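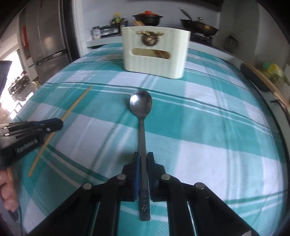
Table setting with spoon and plaid cloth.

Search this site Enter keywords Go

Product Review: Civwood Workload Ledger for Academic Staff Associations
2023-11-03 | By Leonie Baumgartner, Member Services

The Civwood Workload Ledger is a web-based record of teaching hours, preparation time, marking and student contact. It is sold to staff associations and is intended for members on sessional and part-time contracts, whose paid hours are usually set by a formula and seldom checked against the work done. The association tested the Ledger over one term in 13 departments. This review is provided for information and does not commit the association to a purchase.

Setup and Daily Use

A member opens an account with an association number and enters the terms of each contract held. Members who teach at more than one institution may keep the contracts apart, with separate totals for each. Entering a normal day took testers about five minutes. The weekly view is plain and easy to read, and past entries can be corrected, although the earlier figure remains visible in the history. Department stewards considered this a strength, as a record with a visible history is easier to defend in a workload complaint.

The mobile version is less satisfactory. Marking time must be chosen from a long menu that does not remember the last selection, and an entry begun without a connection is lost when the page is closed. Several testers returned to paper during the marking period and typed up their hours later.
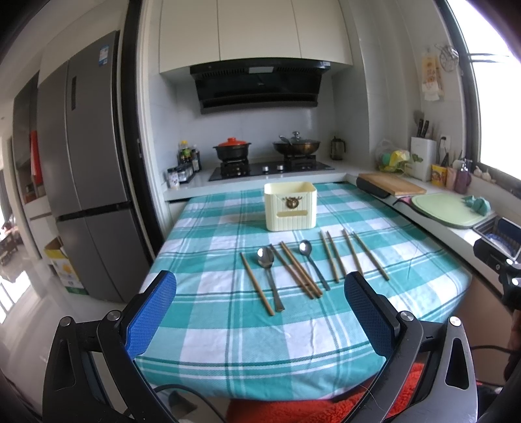

Reports and Grievance Support

The strongest part of the product is the contract comparison report. It sets recorded hours beside the hours named in the contract and shows the difference for each course. The report prints on two pages and uses the same headings as most workload complaint forms. Wilfredo Lacson, steward for the Navarro campus, used it in a step one meeting in May and found that the discussion moved quickly to the disputed marking hours.

Reports for a whole department are weaker. Totals cannot be sorted by contract type, so full-time and part-time figures must be separated by hand. Bargaining staff will find this a burden when preparing proposals.

Privacy

Individual entries are visible only to the member until the member chooses to share them with a steward. Sharing can be withdrawn at any time. Civwood's terms do not state how long records are kept after an account is closed, and the association has asked for a written answer on this point.

Comparison With Other Products

Cenden offers better sorting and charts but is built for human resources offices, and its administrator can open any record - an arrangement the association could not recommend to members. Zestov is cheaper and works well on a telephone, but it keeps no history of corrections.

Assessment

The Ledger is recommended for individual members and for stewards handling workload complaints. It is not recommended at present as a source of bargaining data. Locals considering a subscription should request the retention terms in writing before signing and should allow time for a short training session with stewards.

Contact Member Services | Copyright 2023, all rights reserved | Back to top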